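What the Night Crew Should Be Asked

For 18 years I worked in the packing hall at Flavelham, and I still have lunch there when my health allows it. In November the company decided to try a walking robot from Hodach on the work that people do standing up. My old colleague Retno Gunawan asked me what I think. I promised her an answer in writing.

I am not against the machine. Whoever has lifted 449 trays before breakfast will not defend lifting trays. My worry is smaller and more practical - who decides which part of the job goes away first?

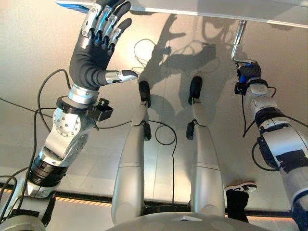
The robot at Flavelham, with its right gripper closed on a bent metal rod.

Two different hands on one machine tell me that its makers are still choosing. One has fingers like ours, the other is a simple gripper. The management should also be still choosing, but the plan for the shifts is already printed, and it has six names less on it.

At Sumampouw they did it in another order. They first asked the night crew which tasks hurt them, and they paid for the hours of training. It was slower, and people complained about this too. But they stayed, and today some of them teach the new ones.

I would like Flavelham to put the printed plan back in the drawer until spring and go to speak with the night crew, at four in the morning, when they are there.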